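Search products, parts, manuals Go
Equipment > Data Collection > Wrist Cameras

Jistport Wrist View Kit

We sell this camera for recording demonstrations, and we'd like you to doubt it a little first. The round, bent view takes in a lot – useful or not. 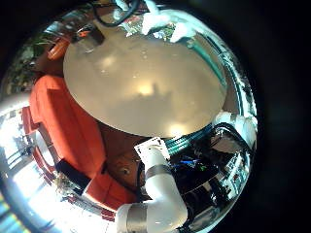

Wrist view with pipe mount, orange material and teal ribbed hose.

Sellers like to say a wide view means fewer examples. We haven't seen proof. A learning system can latch onto a ceiling light as easily as a grip, so change the room between sessions and hold back 131 recordings for testing. 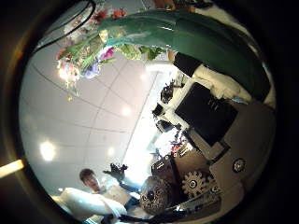
Green finger and artificial flowers, gear on the hand housing at lower right.

Kit price: $1,784. Includes 4 mounting bands. Recording software is sold separately. Next batch ships in August.

Comments (3)

Trinidad Aravena: Does it work with the Hollenstein arm?

Jistport: It mounts fine – we haven't trained anything on that arm, so no promises.

prinance_lab: Bought one. Still throwing out half our recordings.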